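Chapter 7
What Repair Surveys Can and Cannot Tell Us

In this chapter
Stated and actual behavior
Who answers a survey
The trouble with averages
Reading a repair rate

Ask people whether they would mend a broken household item before buying a new one, and most will say yes. Ask the same people what became of the last thing they broke and the answers get vague. A good deal of what is written about the "return of repair" rests on the first question. This chapter is mostly about the second.

Take the Tandcombe survey, which you will meet again in Chapter 9. It was mailed to 3081 households and 2132 sent it back. That is a high return, and the report says so on its first page. It says much less about the households that didn't reply. People who have a drawer of glue and spare screws may well enjoy a long form about glue and spare screws. People who throw things out may have thrown out the form. We can't know how large this effect was, and the authors made no attempt to find out. 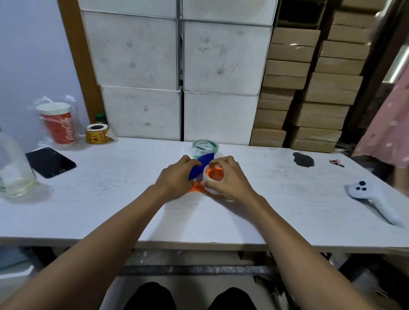
A second problem is the word "repair" itself. The Tandcombe form let each household decide what counted. Sewing on a button counted. So did replacing a battery, if the person filling in the form thought so. One household's proud list of fixes might be another household's ordinary week, never written down at all. When the report claims that repair is "common across all age groups," it may be telling us only that the word is.

Sarmīte Rimkutė tried to get around this in her Istside study. She dropped the mailed form and followed 200 broken objects in place of their owners, checking on each one every April until it was back in use, stored, or gone. Her results are less cheerful. Only 40 of the objects were back in use at the first check. Many more were in storage, waiting for a repair that their owners still described as planned.
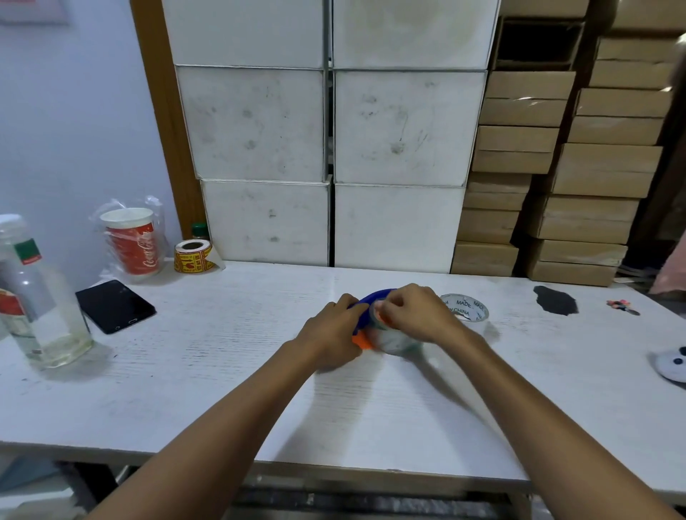

Figure 7.2 Working on a small object by hand at a white tabletop.

Rimkutė's method has its own weak points, and her admirers tend to skip them. Being visited once a year by a researcher is a strong reason to fix a lamp. Her objects were also picked by their owners, who may have offered the ones they cared about. If so, even her low figure is too high.

Bellamy, a maker of small appliances, drew the opposite lesson and argued that customers simply don't want to repair. The study does not show that. An object left in a closet may mean a lack of interest, but it may also mean a part that can't be bought. Nothing in the Istside records lets us tell the two apart.

Before you read on, write down the last three things you broke and where each one is now. Keep the list. We will use it in Section 7.1, where we look at how a question's wording changes the answer it gets.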